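Two pairs of grippers and a lot of cable

March 29, 2026

I promised already in January that I would write something about the hand-held grippers, and then I didn't, so now I must do it properly. Ciarán Kinsella asked me again by e-mail which pair I would take if I could keep only one, and my answer became too long for an e-mail.

For those who are new on this blog: I work on handling tasks, mostly cables and small connectors, and I collect the movements by hand before any arm is allowed to try them. For this I need a pair of grippers that I can hold for a long time without my wrists complaining. At the moment we have two pairs to compare. The older one we call Oakley, after the street where we built it. The newer one is Adix, and it comes from Benedetta Fabbri, who draws the parts much more cleanly than I do.

The first thing I do with any pair is very boring. I stand in the free part of the room, I let both hands hang forward with the grippers pointing to the floor, and I feel how the weight sits.
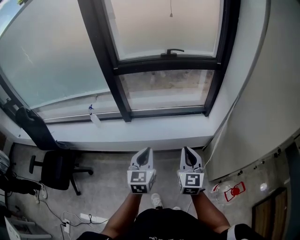

Both grippers held out over the floor by the window, jaws open.

With Oakley the weight sits too far forward, and after 14 minutes I begin to hold it with a tired thumb. Adix is not lighter on the kitchen scale (I was surprised, I weighed it again), but the weight is nearer to the palm and this makes a big difference. Benedetta says that she moved only one part. I believe her, but my thumb thinks she moved everything.

The markers are a separate matter. A marker is good only if the head camera can find it, and my habit is to turn the wrist inwards when I concentrate, so on some movements the side marker has to do all the work. I replayed one session of 2287 samples to look for the places where the tracking jumps. Nearly all the jumps came when I crossed my hands. I don't blame the gripper for this. I blame me, and I am now trying to learn to work like a person who is carrying two full cups of soup.

Then we come to the fingers, and here I have the strongest opinion. Soft black pads with an open pattern on the inner face are much kinder than the hard tips I used last year. A hard tip touches a connector in one point and the connector turns. A soft one closes around it a little. On the other side, a soft pad is slower to let go, and if you are impatient you pull the thing back out together with your hand. My advice is to open, wait one breath, and only then move away. 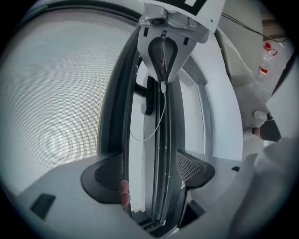

I should also say something about the cameras on the grippers, for Ciarán asked especially. We use a very wide lens. When I saw the first recordings I found them ugly, everything straight becomes a banana, and I wanted to go back to a normal lens. But with a normal lens you lose the fingertips exactly when they come near to the work, or you lose the other hand. I tried the narrow one for three days and then put the wide one back. One gets used to bananas.

What I have not solved is how to handle a thin cable with two hands. The cable has its own wish. If I hold the connector and leave the rest free, it makes a loop where I don't want one, and if the second gripper holds the cable too tightly, the first one cannot turn the plug. What works best for me at present is to pinch the connector low, with only the ends of the pads, and to keep the other gripper near but quiet. 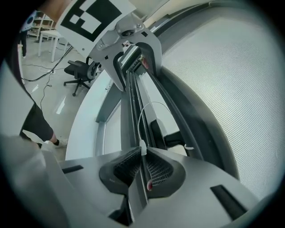
The pinch is also where the zero position shows itself. On Oakley the jaws have a small play when they are nearly closed, so that the recorded opening and the true opening are not the same. For a box or a bottle this has no importance. For a small plug it has a lot. Skavmont, the little program I use for the calibration, corrects a part of it, but I have to run it again after each change of pads, and of course I forget. Adix has less play. I have not measured it in a serious way, so please don't quote me.

So, Ciarán, if I may keep only one pair I keep Adix, with the pads from Oakley, which are a bit softer. I know that this is cheating. Benedetta has already said that the holes don't match and that I am not allowed to use the drill.

Next time I want to write about the trigger spring, and about Mimimport, my script for bringing the recordings from both hands into one file. It still puts left and right the wrong way round when I start the two cameras in the wrong order. If somebody has a good method for this, please leave it in the comments.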